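Resurfacing at Gultholm: the sub-base is the job

Agnes MacRitchie has been inspecting hard courts for 29 years, most of them as an employee of Sillmont and the last five on her own account. When we spoke she had just finished a condition report on the courts at Gultholm, where the club had asked for a price on new acrylic and received a letter advising against it.

"They wanted colour," she said. "The colour was fine. The asphalt under it had moved."

Gultholm's two courts were laid end to end on a filled slope. MacRitchie's report records cracking parallel to the downhill fence and a low area behind the eastern baseline that holds water after rain. The usual test is to flood the surface, let it drain for an hour in mild weather, and look for any spot where a coin laid flat is still covered. She prefers to do it in the morning, before the sun has warmed one half of the court and left the other in shade.

"People fill the low spots with patch binder and think they've fixed the drainage," she said. "If the fall of the court is wrong, the water goes to the next low spot. You can chase it all summer."

A court should fall in a single plane, preferably from side to side. Older courts were often built with a crown at the net, an arrangement MacRitchie regards as a nuisance to players and builders alike. Correcting it usually means an overlay, and an overlay raises the finished level at the gates, the net post sleeves and the perimeter kerb. 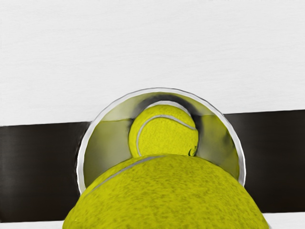
On crack repair she is blunt. Rigid fillers fail at the first hard frost. Flexible fillers last longer but show through the coating as a glossy line, and the ball comes off them differently. Fabric systems bridge the crack and allow some movement, but they need sound asphalt on either side to bond to.

"At Cokmont the contractor bonded the fabric over loose material," she said. "It lifted in December. I could put my hand under it."

She also asks clubs to think about surface pace before choosing a coating. The amount and grade of silica sand in the texture coats sets the friction, and friction sets how much the ball slows on the bounce. A coarse mix plays slow and wears through felt quickly. A fine mix is kinder to shoes and balls, but becomes slippery sooner as the sand polishes.

"Ask for a sample board," she said. "Then ask who mixed it, and whether the same person is mixing yours. Too much water in the drum and the sand settles out – you get a fast court at one end and a slow one at the other."

The report recommends that Gultholm mill the eastern court, rebuild the downhill edge and leave the western court for another season. Torquil Buchanan, who handles the grounds for the club, said members had hoped to have both courts done together.

"We'll be down to one court while the asphalt cures," he said. "Agnes wants four weeks before any coating goes on. I've asked for that in writing, as I'll be the one explaining it."

Quotes for the milling close at the end of the month.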